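Reports > Site visits > Mondar wire works

The Mondar plant draws, straightens and welds low-carbon wire for household goods. Our visit in March covered the Vuredum line, which runs two shifts and feeds a single coating booth.

Coil arrives at 5 mm and is drawn down in 14 passes. Die wear is checked at each shift change — the log hangs beside the capstan.
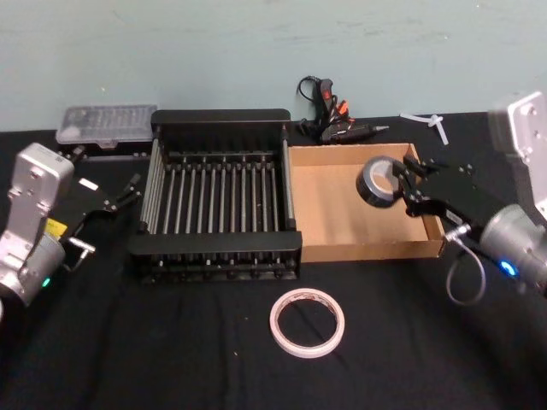 Spacing is set by the welding jig, and a worn locator pin shifts every joint after it. Pins are replaced after 23 hours of welding. Even spacing matters most in products such as a dish rack, where upright rods form the slots. Rejects go back for scrap.

Coating follows a hot alkaline wash and a rinse.
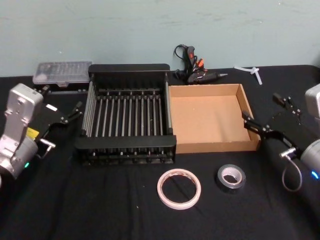

Cure time depends on wire thickness, and the booth operator sets conveyor speed from a printed table. Adhesion is tested by cross-cut on flat coupons. We asked for salt spray results and were told they are held at the Magesa office.

Recent reports
Stistivov: galvanizing bath maintenance
Magesa: packing hall layout
Vuredum line: die wear records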